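Der Stangenmoment

Warum in jeder Küche irgendwann etwas herumliegt, das eigentlich an die Wand gehört

Es beginnt an einem Sonntag im Februar mit dem Satz: »Das häng ich noch schnell auf.« Ju-won Moon hat ihn in ihrer Küche so oft gehört, dass sie ihn inzwischen mitspricht. Vor einem Jahr ist sie mit ihrem Mann nach Binton gezogen, in eine Wohnung mit schönen Arbeitsflächen und erstaunlich harten Wänden. Seitdem haben die beiden zwei Bohrer verschlissen und sich über die Frage zerstritten, auf welcher Höhe ein erwachsener Mensch nach einem Handtuch greift.

Die Küchenstange, ob für Handtücher oder Papierrollen, gehört zu den Dingen, die man in bester Absicht kauft. 44 Euro kostet das Modell bei Plurkar, ein Betrag, bei dem man kurz schluckt und dann doch bezahlt, weil es im Laden so ordentlich aussah. Zu Hause kommt sie aus dem Karton und wird auf der Arbeitsplatte abgelegt, vorläufig natürlich. Dort trifft sie auf das Schneidebrett, das aus anderen Gründen nie weggeräumt wird: Es ist zu schön.

Dindo Dumlao baut in seiner Werkstatt in Bresudstead Küchen um und kennt das Phänomen. »Die Leute geben 400 Euro für ein Brett aus und schneiden dann auf einem Teller«, sagt er. Dunkles Holz mit Saftrille sei zurzeit das, was früher der Messerblock war, ein Beweis, dass hier gekocht werden könnte. Die Rille selbst hält er für unterschätzt. Wer einmal einen Braten auf einem glatten Brett zerteilt hat, weiß, wohin der Saft läuft, nämlich in die Besteckschublade.

Beim Pflegen wird er streng. Öl ja, Spülmaschine nie, und bitte kein Metall darauf liegen lassen.

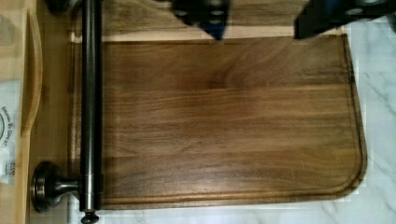

Ju-won Moon hat sich das angehört und genickt. Geölt wird bei ihr jetzt regelmäßig, gebohrt wird nach Ostern. Ihr Mann hat inzwischen einen Prospekt von Benítez besorgt, darin eine Halterung, die ganz ohne Löcher auskommen soll. Sie muss nur noch jemand ankleben.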